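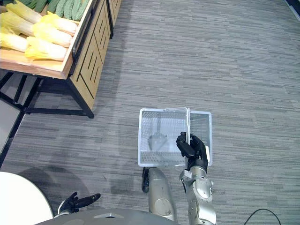
**How many demonstrations should I record before I train on a two-handed pick-and-place task by remote control?**

Posted by Skanitz, December 8, 2024

I'm using a headset and gloves to drive both arms. The task is to hold a shopping basket with one hand and put vegetables in it with the other. I've got 29 good runs saved so far and I don't want to spend all of December on it if that's enough to start.

**Wichai Thepsuriya**

Start training at 29 and see where it fails, then record more of whatever it gets wrong. A first model on a small set will tell you more than another week of the same run. Move the basket and the stock between runs, otherwise you teach it one path. Keep the runs where you fumbled and recovered, but throw out any where you stopped to think, as the pauses get learned too.

With two hands, decide which one leads and stick to it. I bring the basket to the produce and keep that hand still until the other has let go. If you swap halfway through the set, the arms start to fight each other. 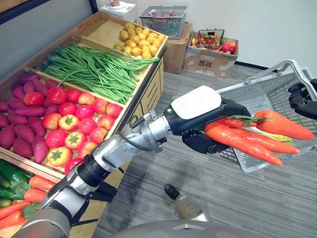 *Carrots in one hand, basket rim in the other.*

Bunches are harder than single items. Close the fingers slowly from underneath and lift a little before you move sideways. I'd record those as a separate task.

**Pimentel**

Depends on the model. We had 3345 runs across all our tasks and the basket one was still the worst – mostly the handle getting in the way.

**Grisosa**

Agree with Wichai about pauses. Also check that your hand and arm recordings share the same clock. Ours were about 2 frames out and it let go too early every time. I'd also write down who was driving for each run. We had three people on it and one of them was much faster than the others, so we ended up training on two of them only.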